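Greststead Community Church
Home About Sunday Messages Archives Contact
Leave the Side Door Unlocked
Posted in Church Life

I've been a member at Greststead for 18 years, and in all that time the side door has been locked by one o'clock on Sunday and stayed locked until choir practice on Wednesday. I never gave it a thought. Then in March my mother-in-law went into the hospital over in Mengal, and on my way home I pulled into our parking lot because I wanted to sit in a pew for ten minutes, and of course I couldn't get in. I sat in the car with the heater going and prayed there. God hears you fine in a Corolla! But I was grumpy about it, and I've been thinking about that door ever since.

I know the arguments for the lock, and I've made most of them myself. Insurance. The sound system. The winter somebody walked off with the good coffee urn (we never did get it back, and the new one leaks). These are real worries and I'm not going to wave them away. My friend Amra Shehu grew up going to a church in Finau where the door stood open all day, and when I asked her whether things got stolen she said sure, now and then, a candlestick once, and her grandmother prayed for whoever had the candlestick. I don't know if I'm that good. I loved that candlestick story and I would still be mad about the urn.

What bothers me is how we talk. We say "all are welcome" on the sign out front, and we mean it, I really believe we do, but we mean it for an hour and a half. The Psalmist wrote about wanting to be a doorkeeper in the house of God. I always pictured a fellow holding the door open and smiling. I have a feeling our version of the job would mostly be about keys.

The folks at Grurar Chapel, across the river, tried leaving one door open on weekdays, eight to five. They're smaller than we are, and they put a notebook in the entry for anyone who cared to write something. There were 163 entries the first year. Some are just a first name. One says "thank you, it was quiet," and I've thought about that one a lot.

So my suggestion is a modest one. One door, 3 afternoons a week, lights on over the front pews, and a notebook if we like that idea. Try it until Advent and see how we feel. If we lose another urn, I'll chip in for it, and you can all say you told me so over the coffee.
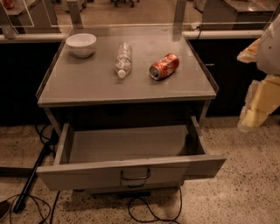
Hospitality in the Bible is mostly pretty plain stuff, when you go looking for it. Abraham offers water and a bit of bread before he gets going on the calf. The widow at Zarephath has a handful of flour and some oil. I think we put off opening up because we imagine we'd need a program and a budget, when a white bowl and an empty water bottle on a bare gray top would be close to what Abraham started with. I'd be glad to talk about this with anyone who disagrees, and I know a few of you do. Catch me after the second service, I'm usually by the coat rack.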